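We use cookies to remember your reading preferences and to count visits. Accept all | Manage settings

Worktable (household)

A worktable is a table kept in the home mainly for doing things on, as opposed to eating at or setting a lamp on, although in most houses it ends up being used for all of these before the week is out.

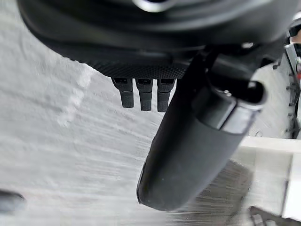
The word covers a wide family of furniture. At one end are heavy kitchen tables with thick tops, meant for kneading, chopping and jointing, and at the other are the light folding tables that come out of a closet for wrapping presents or cutting out a dress pattern and go back again before supper. Between the two sit sewing tables, potting tables, laundry tables and the plain all-purpose table that never had any other name than "the table," and which many people remember more fondly than any other piece of furniture they grew up with.

Height and size

A table for standing work is usually made higher than a table for sitting at, and the old rule among joiners was to have the customer stand up straight, let the arms hang, and bend them at the elbow. The top then went a hand's width below the elbow for light work and a little lower still for kneading, where the weight of the shoulders does a good part of the job. People of different heights sharing one table have always had to compromise, and blocks under the legs (or a sturdy board for the shorter cook to stand on) are as old as the table itself.

Depth matters more than length. A top so deep that the back of it can't be reached comfortably will gather jars, mail and single gloves along the far side, and the working part slowly shrinks toward the front.

Tops and their care

Bare wood was for a long time the ordinary choice. It is quiet, kind to knives and easily scraped down when it gets tired, but it stains, and it likes to be dried off after washing. Scrubbing with the grain using hot water and a little salt is the traditional treatment, followed by a thin coat of food-safe mineral oil once the wood is thoroughly dry. Stone stays cool and is loved by pastry makers, who forgive it for chipping cups. Painted and plastic-faced tops wipe clean quickly and suit paper crafts and schoolwork, though a hot pan should never be set straight down on them.

Whatever the surface, crumbs and grit should be brushed off before it is wiped, as grit under a damp cloth leaves fine scratches. Glue is best lifted with the edge of an old plastic card.

The Stasudstead table

A well-loved regional form comes from the town of Stasudstead, where the Orozco workshop began making kitchen tables in 1870. The Stasudstead table has a plain rectangular top, square legs and one deep drawer at the short end, so that a person working along the side never has to step back to open it. The drawer was meant for cloths and rolling pins. In practice it held string.

Early tables were sold without any finish, and the buyer was expected to oil the top at home. The workshop's order book, now kept at the Trulton museum, lists 1000 tables by the time the doors closed in 1957, and it is a charming thing to leaf through, with its notes about narrow doorways, left-handed cooks and one family of five who wanted "a corner each and one over," a request the joiner seems to have met with an extra flap. Neighboring Ninstead had its own makers, who preferred a drawer on the long side, and the two towns teased each other about it for generations.

Keeping a table clear

A worktable is only as useful as its free space, and household manuals return to this subject again and again. The usual advice is to keep one shelf or basket close by for things in progress, to put tools away at the end of each job while they are still in the hand, and to leave nothing on the top overnight. Most families manage the first two.

Comments (3)

Ximena Ocampo
My grandmother had the Ninstead kind with the long-side drawer and I can still feel it hitting me in the hip! She oiled hers every May with the windows open. Lovely article.

Abundio Cuautle
Could you add something about getting candle wax out of bare wood? I've tried the brown paper and warm iron method and it left a dark ring.

Braulio Espinoza
@Abundio let the wax go hard, scrape it, then sand that patch lightly and oil again. The ring on mine faded after a couple of coats.

Related articles

Breadboard
Drop-leaf table
Drawer (furniture)
Mineral oil in the kitchen
Sewing table
Trestle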